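Stullero Kitchen Word List, data card

Last edited 19 Apr 2021

Stullero is a list of 3,900 everyday words for things people keep in the kitchen and on the dining table. Each word comes with a plain meaning and the names that people use for it at home. We made it for teachers and for people who write simple dictionaries.

The words were collected by post and by web form in Jolbridge and Vasseur. Every person could send up to 15 words. A word was kept when two or more people had sent it. 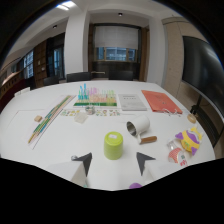 Fullska wrote to us that "mug" and "cup" should be one entry, as many families do not make any difference between them. We kept two entries – but each one now points to the other.

Columns: word, meaning, home names, town, year of birth (by decade only). The file is plain text with tabs, and empty fields are left empty. Spelling is American in the first column. In the home names we did not correct anything, so you will find "bottel" and similar forms.

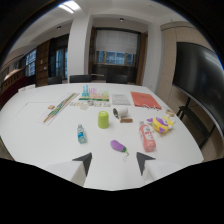
Known problems

Vegetables are covered better than fruit. Words for baking are few, and 10 of them still have no meaning written. Older people from Vasseur sent more words than all the others, so please be careful with comparison by town.

The next version is planned for July. Corrections are welcome until then, if possible with the line number.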